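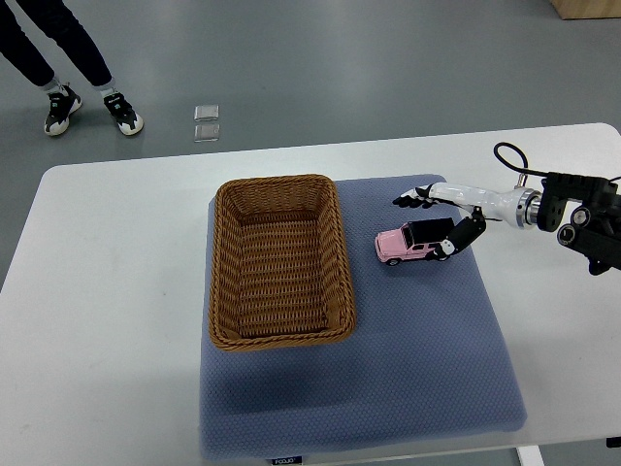

## 4. Teaching the toy pickup by remote

I like to start everyone on the toy car and the basket. It's a forgiving job, and you'll get a feel for the glove fast!

1. Put the mat on the table and set the basket on its left half, long side pointing away from you. Leave the basket empty.
2. Set the car to the right of the basket, nose toward it.
3. Slip on the glove, hold your hand open and flat, and tap **Link**. Wait for the beep (I still jump the gun on this one).
4. Bring the hand in from the right, over the roof. Let the fingers reach out past the car and curl the thumb down behind it.
5. Close slowly, lift, swing left over the rim, and let go.
6. Tap **Keep** or **Toss**. Be picky!

> **Note:** Record 12 good runs before you train. Move the car a little each time, or the robot only learns one spot. Lucie Beaudoin did 28 and hers came out smoother than mine.

> **Caution:** Don't take the glove off while you're linked. The hand follows whatever your fingers do, and that includes wriggling out. Tap **Unlink** first.

If the thumb lags behind your own, redo the glove fit in section 2.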